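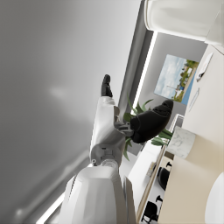 Keskin puts its simulation kit on sale and asks buyers to doubt it

Sultville, Sep 7, 2018

Keskin today opens orders for Beseck, a software kit that lets a firm try out a robot arm and hand in a computer-made office before it spends money on the real thing. The kit costs 390 euros per seat per year and comes with 4 rooms.

The company is making no promise that a job which works in Beseck will work on site. It says too many sellers in this trade have let a smooth rendering stand in for a test.

"I have sat through a lot of demos with lovely lighting," said Driss Farouk, who runs Keskin. "You can put a potted plant behind the hand and make the marble on the planter look right. The leaves still won't push back the way leaves do unless somebody has done that work, and we have only done part of it."

Beseck handles the reach of the arm and knocks against hard things such as desks and walls fairly well, according to the company. Soft and bendy items are weak. Cloth is left out of this release, and cables are marked as a trial feature that is switched off at the start.

Before launch, Keskin gave the kit to an outside tester, Špela Shehu of Brullutmont, and agreed to publish her findings whatever they were. She ran the same reaching task 100 times in July and then repeated it on a real arm. Her report is on the download page, along with the settings she used.

"It saved me setup time," Shehu said. "I would not sign off a purchase on the strength of it, and I told them the price looks high for 4 rooms."

Keskin has kept the price. Buyers get 2 months to return the kit for a full refund. Orders are taken through the Keskin website, and press copies can be had from the Sultville office on request.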